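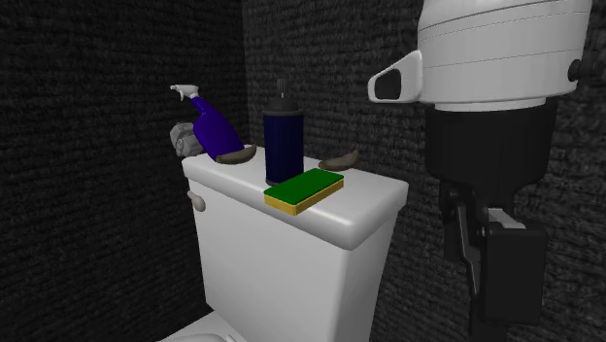 Simulated bathroom gets its hundredth tidy-up, and then some

Trainee operators at Bornard spent Monday clearing the top of a toilet that does not exist. The firm is teaching a robot arm to tidy bathrooms by having people steer it through the job by remote control, all of it in simulation, where the cistern holds a sponge, a spray bottle and a good deal else.

Of 115 attempts, 97 were judged good enough to keep. The rest went to what project lead Nosipho Mathebula calls "the learning pile - mostly our learning, not the robot's".

The tall navy container gives the most trouble. Operators must bring the gripper down on its top without sweeping the sponge off the edge.
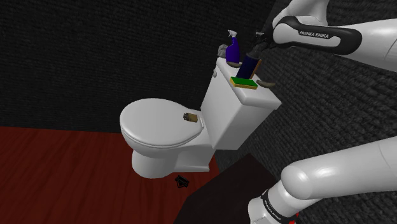 Tumelo Magagula, who holds the office record, says the trick is to go slowly and ignore Pravesh Khumalo, who offers advice from the next desk. Khumalo says his advice is free and worth more.

Bornard wants around 2,000 demonstrations before the arm is allowed to try by itself. A simulated kitchen is planned for July. Magagula has asked whether it will have a sink.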